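Gusgate cell: setup and care notes

Maintained by Grímur Þorgeirsson. Last edit 31/08/2024.

What this file is

These are the notes for the two-arm table cell in the Gusgate room. They tell how the cell is put together, how we keep it in working condition, and what to do when one part must be changed. The recorded data and its license are described in a separate file in the same folder. If you only want to read the data, you can skip to "Known problems" at the end, because two of them have an influence on the recordings.

Layout

The cell has two arms fixed at the front side of a low table, one left and one right. The left arm carries a gripper with rubber-covered fingertips. The right arm carries the long black hand, which we use for pushing and holding. The two tools are not exchangeable without a new calibration, so please do not swap them only to try something.

The table is covered with a green cutting mat with a printed grid. The grid is useful: when an object must go back to its start place, we read the grid lines and write them in the log. Put the mat straight to the table edge before each session. If it has moved, move it back first and only then start the arms.

Start of a session

1. Check by hand that the wrist cables have enough slack. The loops must be free to rise and fall when the wrist turns.
2. Switch on the left arm, wait for the Covidar controller to report ready, then switch on the right arm. The other order gives a bus error.
3. Run the slow homing script. One person stays beside the table with the stop button in reach.
4. Place the bowl and move the left gripper over it at low speed. Compare the wrist angle with the value in cell.yaml.
5. Do 16 open and close cycles of the gripper with nothing in it. Listen for clicking. 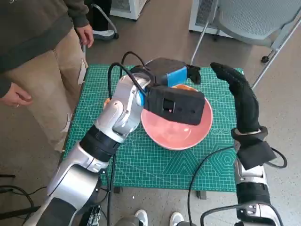

The speed limit stays on the low setting until both arms have passed this check. We had one collision in May when the limit was raised too early, and the left wrist plate had to be replaced. Osvaldo Assunção wrote the repair steps, and they are copied below with small changes.

Regular care

Every 200 cycles: wipe the fingertips with a damp cloth and look for cuts in the rubber.
Every 500 cycles: tighten the wrist screws, left arm first. Write the date in the log.
When the fabric-like cover of the right hand becomes thin, change the full cover. Patches make the surface uneven.

Replacing the left wrist plate

Power off both arms — not only the left one. Support the forearm with a foam block, release the cable clamp, and take out the screws crosswise. The spare plates are in the drawer marked Zernance. After mounting, repeat the full start procedure and save the new offsets under a new name. Do not overwrite the old file.

Known problems

Episodes before number 42 were recorded with the old wrist plate. Their offsets are in cell_old.yaml.

The right arm sometimes loses its connection when its cable is pulled near the front edge of the table. Keep feet and chairs away from it. Interrupted episodes are marked "partial" in the index.

Questions about the controller go to Osvaldo, all other questions to Grímur.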